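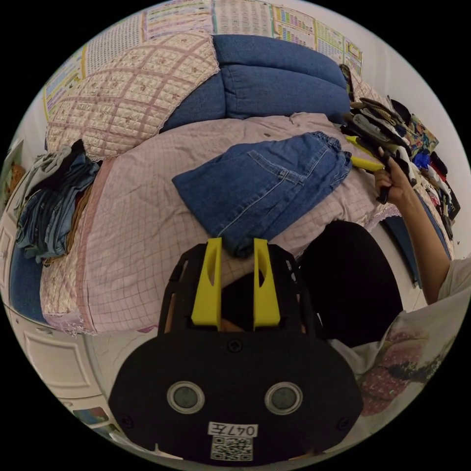 4. Building and Using the Gelon Hand Tool

4.1 Where the work was done

Everything described in this section was made in two places: the shared workshop at Grurkham, where we had bench space and the use of two printers, and a kitchen table in Jostbridge, where most of the final fitting happened. We had no machine shop and no clean room. We mention it early because we would love to see other people try this build, and readers often assume that a tool for teaching a robot arm must come out of a well-equipped lab. Ours came together with hex keys, a soldering iron, a pair of calipers and a good deal of filing.

The first full build was closed up and logged on 08/01/2021. Earlier versions existed, and one of them is still in a drawer at Grurkham, but they differed so much in finger shape and grip angle that we leave them out of the results.

The name Gelon refers only to the hand-held tool. The home-built arm that later runs the learned motions is called Marras and is covered in Section 5. The two share one finger design, and that shared part is the heart of the whole project. Whatever a person can pick up with the hand tool, the arm ought to be able to pick up with the same surfaces meeting the cloth at the same angle.

4.2 Body and fingers

The body went through the most redraws. A slim body is pleasant to hold, but everything that has to sit inside it then ends up stacked, and the tool grows top-heavy. We moved to a broad, flat, rounded housing, which spreads the load across the hand. It looked clumsy on screen and felt wonderful the first time we picked it up. Figure 4 gives a good sense of its proportions, with the two round windows side by side in their pale bezels and the finger frame beyond them.

The frame around the fingers is open, with slots along the sides. We tried a closed one first. It kept lint and thread inside, and cleaning it meant taking out every screw. With the slots we can clear it with a soft brush in a few seconds between rounds.

The fingers are our favorite part. Each is a tall tapered pad with a long oval opening through it. The opening lets the pad give a little when it meets something firm, so that it lies along the object and does not touch at a single line. On a seam or a waistband the difference is striking. Solid pads tended to ride up over the thick part and let go of the thin part, while the open pads close over both. We settled on this shape after Seraina Aigner cut the center out of a spare solid finger, by hand, to see what would happen. Her cut was crooked and the result was still better than anything we had drawn.

We chose yellow for the pads. In our early recordings the pads were black like the body, and it was hard to tell in playback where the finger ended and a dark garment began. A bright finger stays easy to find in nearly every room we have tried. The one trouble spot has been yellow clothing, and we simply accepted a lower tracking score there.

Full opening is 40 mm between the pads. That was enough for folded shirts, towels and most trousers. Thick sweaters have to be taken by an edge or a sleeve.

4.3 Assembly

We give the order of assembly here because we got it wrong more than once. The finger frame goes onto the front half of the body before anything else. The sliding parts are then fitted dry and moved through their full travel by hand. Any scraping should be filed away at this stage. Wiring comes next, then the windows with their bezels, then the back half. The body screws are tightened a little at a time, moving from one to the next, and the travel is checked again after each pass. Tightening one screw fully before starting the others bends the housing just enough to pinch the slide.

Kaj Þrastardóttir wrote a short cycling routine that opens and closes the fingers on a test bench. Each new tool was run for 3000 cycles before it was used on cloth. It is a dull thing to listen to, but it was the single most useful habit we picked up. A loose pin that feels fine in the hand shows itself clearly by the end of the run, and we were able to repair those tools at the bench, with the right drill bits nearby.

Labels came late and should have come early. Every tool now has a number with a character for its side, together with a square code sticker below it. The tool in Figure 4 is marked 047左, where the last character means "left." Numbers were handed out from a printed sheet that runs to 100, and spares were given a new number after any change to the fingers, so the numbers track builds and do not say how many tools were in use at once. Scanning the code at the start of a session writes the number into the recording. Before we had this, we spent a very long evening in December matching recordings to tools by the scratches on the housings.

4.4 Working with clothes in ordinary rooms

Testing on a bench told us whether the tool was sound. It told us very little about whether the tool was any good. For that we went into lived-in rooms and worked with the clothes that people really own, and this is where the project became a joy.

A bedroom is a demanding place for a gripper. In the room of Figure 4 the tool is held over a bed with a pale pink quilt, close to a folded pair of blue jeans. There is a heap of folded clothing on one side and a row of garments along the other, where a person's right hand has hold of a dark bundle. Pillows, trim, wall charts and a cabinet fill the rest of the view. A bench test has none of this. Small repeated patterns, such as the fine grid on the quilt, are hard on the software that works out how the tool is moving, and soft bedding moves whenever it is touched.

We asked people to work at their own pace and to use their free hand whenever they wished. That second point drew some debate within the group. A single arm has no free hand, and a recording in which a person smooths the cloth with their fingers cannot be copied directly. We kept the rule anyway. Forbidding the free hand made people stiff and slow, and they began to perform for the recording. Spans in which the bare hand did essential work were marked later and set aside for two-armed study.

Denim gave us the most pleasant surprises. It is heavy and holds a fold well, and back pockets with raised stitching give the pads something to bear on. A folded pair of jeans can be lifted by the waistband and set down again with the fold mostly intact. Thin knits are the opposite: they slip out of shape under their own weight, and the best results came from taking several layers at once, a good way in from the edge.

4.5 Recordings kept for training

After review we kept 242 recordings for the experiments in Section 6. A recording was dropped if the code had not been scanned, if the fingers were out of view for long stretches, or if the tool had been opened for repair without being given a new number. We did not drop recordings in which a garment was fumbled. Fumbles turned out to be rich material, and the way people recover from them is lovely to watch: a small backward tilt, a second approach from lower down, a pinch that begins on the quilt and slides up under the hem. Marras picked up a rough form of that last move, and both of us cheered out loud when it first appeared.

Two faults in the present build should be noted. The wide body can press on the bedding when the tool is held nearly flat, which shifts the garment just before it is gripped. A narrower lower edge would help, at the cost of moving the windows. The pads also wear at the tips. The wear is slow, but it changes the grip on thin cloth, and we have not yet found a good way to measure it short of taking the fingers off and comparing them with a fresh pair.

Drawings for the body, frame and fingers are kept at the Grurkham workshop along with the cycling routine, and we are glad to share them with anyone who wants to build a Gelon of their own. Changes to the finger opening are especially welcome. We tried long ovals in a few widths and stopped when one worked well, so there is plenty of room left to explore.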